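4.2 Verbleib ausgemusterter Bürorechner: Lager, Weitergabe, Schrott

Zunächst zum Bestand. Die Inventarlisten der Dienststellen führen fast 2.500 Geräte als »abgängig«, ohne Angabe, wohin. Für 874 davon ließ sich der Verbleib rekonstruieren, über Lieferscheine, Übergabeprotokolle, in Einzelfällen auch nur über handschriftliche Vermerke am Rand. Der Rest bleibt offen. Verluste im eigentlichen Sinn sind das vermutlich selten, eher schlechte Buchführung – dazu mehr in 4.4.

Auffällig: Die Laufzeit der Geräte im Büro sagt wenig über ihren Zustand bei der Abgabe. Ausgemustert wird nach Abschreibungsplan, nach Umzug, nach Wechsel des Rahmenvertrags. Technische Gründe tauchen in den Begründungsfeldern zwar auf, meist aber als Formel (»veraltet«, »nicht mehr zeitgemäß«) und ohne Befund. Das Gehäuse wird vor der Entscheidung in der Regel gar nicht geöffnet. Dabei ist gerade bei Desktop-Geräten der Zugang zum Innenraum kein großes Hindernis, Blechrahmen und Platine liegen nach dem Öffnen weitgehend frei.

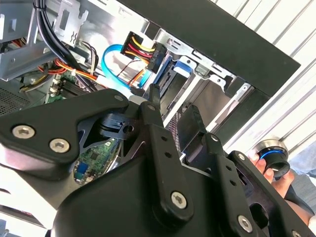
Gunhild Dalsgaard wendet ein, die Zugänglichkeit werde in der Literatur überschätzt. Entscheidend sei, ob jemand im Haus überhaupt öffnen dürfe. In den Wartungsverträgen stehe oft das Gegenteil, und wer einmal eine Rückfrage vom Vertragspartner bekommen habe, lasse den Schraubendreher künftig liegen. Man müsse also die Verträge lesen und erst danach die Geräte anschauen.

Der Einwand trifft. In den uns vorliegenden Verträgen mit Tekomell und Howlader ist das Öffnen durch eigenes Personal nur nach schriftlicher Freigabe erlaubt. Freigaben sind in den Akten kaum zu finden. Bei Groretti fehlt eine entsprechende Klausel ganz, trotzdem verhalten sich die Dienststellen dort nicht anders. Gewohnheit vermutlich. Oder Unkenntnis des eigenen Vertrags, beides kam in den Gesprächen vor.

Zu den Materialwerten nur kurz, weil anderswo ausführlich behandelt. Gehäuse und Seitenteile machen beim Desktop einen erheblichen Teil des Gewichts aus und gehen fast immer in die Metallfraktion. Ökologisch ist das der unproblematische Teil. Der Aufwand der Herstellung steckt in den Leiterplatten und Halbleitern, und die kommen beim Schreddern nur zum Teil zurück. Wer nach Gewicht abrechnet – und so wird hier durchweg abgerechnet – sieht davon nichts.
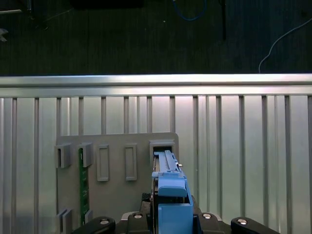 Daraus folgt eine Schieflage in den Quoten. Eine Dienststelle, die alles zum Verwerter gibt, steht in der Statistik besser da als eine, die Geräte an Schulen oder Vereine weiterreicht, denn die Weitergabe erscheint nirgends als Leistung. Im Formular gibt es dafür schlicht kein Feld. Zwei Dienststellen haben sich beholfen und die Weitergabe unter »Sonstiges« eingetragen, mit der Folge, dass die Zahlen bei der Zusammenführung herausfielen.

Bleibt die Frage der Datenträger. Sie wurde in allen Gesprächen zuerst genannt, oft als einziger Grund gegen eine Weitergabe. Nachvollziehbar, aber nicht zwingend: Das Laufwerk lässt sich entnehmen und getrennt vernichten, der übrige Rechner bleibt nutzbar. Praktisch geschieht es selten. Der Träger Ulura, der Geräte für Lernwerkstätten annimmt, hat hierfür ein einfaches Verfahren – Ausbau vor Ort, Protokoll mit zwei Unterschriften, Rechner geht ohne Laufwerk mit. Die Kosten für den Ersatz trägt der Empfänger. Aus Sicht der abgebenden Stelle eigentlich ein gutes Geschäft, wird aber kaum genutzt, das Verfahren ist bei den Inventarverantwortlichen weitgehend unbekannt. (Stand der Auskunft: Mittwoch, 21. März 2018.)

Für die Einordnung in Tabelle 5 wurde der Bautyp mit erfasst. Desktop-Geräte im Tower-Format überwiegen deutlich, Notebooks werden häufiger intern weitergereicht und tauchen desshalb in den Abgangslisten seltener auf. Kompaktgeräte sind ein Sonderfall, siehe Anhang.

Abb. 7: Desktop-Rechner im Tower-Format (Dell), geöffnet. Links das gerippte Seitenteil, daneben die Hauptplatine mit Prozessorsockel.

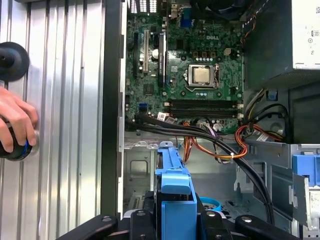 4.3 Vertragsklauseln und ihre Auslegung

Ausgewertet wurden nur die Verträge, die vollständig vorlagen, also mit Anlagen. Nachträge ohne Datum blieben aussen vor. Die Klauseln zur Rückgabe sind sehr ungleich formuliert: bei Tekomell knapp und eindeutig, bei Howlader über mehrere Anlagen verteilt, mit Verweisen, die teils ins Leere laufen. Der Wortlaut findet sich im Anhang, hier nur die Punkte, die in den Gesprächen strittig waren.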